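The White Vanity and the Little Black Compact

I've wanted to put this page together since March, when I finally cleared off the white vanity and gave it the attention it deserves. I found it at a secondhand place in Ulport for 100 dollars, chair not included (I talked them down by 10, very proud of that!). It's 37 inches wide and the wall I had in mind measured 36, so it ended up in the big white room under the balcony, and now I wouldn't move it for anything. Most of these are about the top of it and the few bits of makeup that get to live there.

The carved roses are what sold me. There's one right up at the top and more little ones running along the side, and I love them next to plain everyday stuff like a red pen or pencil and a black eyelash curler.
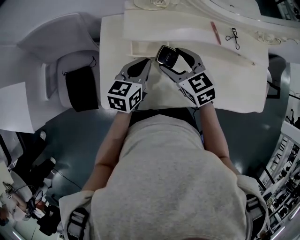 The compact

Glossy black lid, thin gold border, white cursive across the middle. I'm a sucker for packaging, I admit it. I went through a Cele phase and a Pumow phase before this, and those were both pink and both scratched in a week. 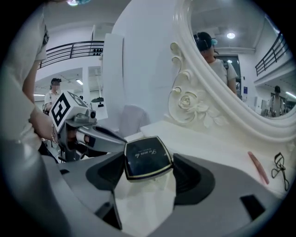 I wipe mine with a dry cotton cloth and that's all it gets. I tried the Pestex spray once on an old one and it left a cloudy film that I never did get off, so please learn from me and keep sprays away from anything shiny.

One thing on the table

My favorite way to have it, really. Cream top, rounded corners, that slightly scalloped front edge, and a single black square sitting near the middle. I know it won't last (my hair ties alone could fill a drawer), but it's so pretty like this.

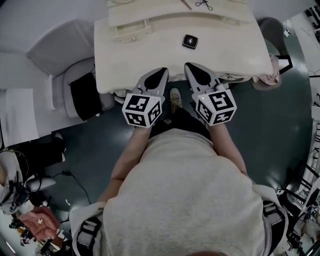

Page by the vanity's owner, chief duster and rearranger

And then the whole thing from farther back, so you get the curved legs and the mirror too. Dusting those scrolls takes a soft paintbrush and a good long podcast.

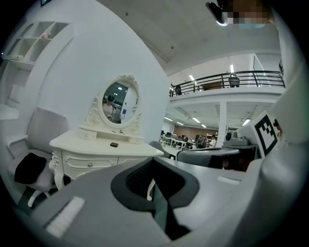
The vanity with its oval mirror, white chair and black cushion to the left.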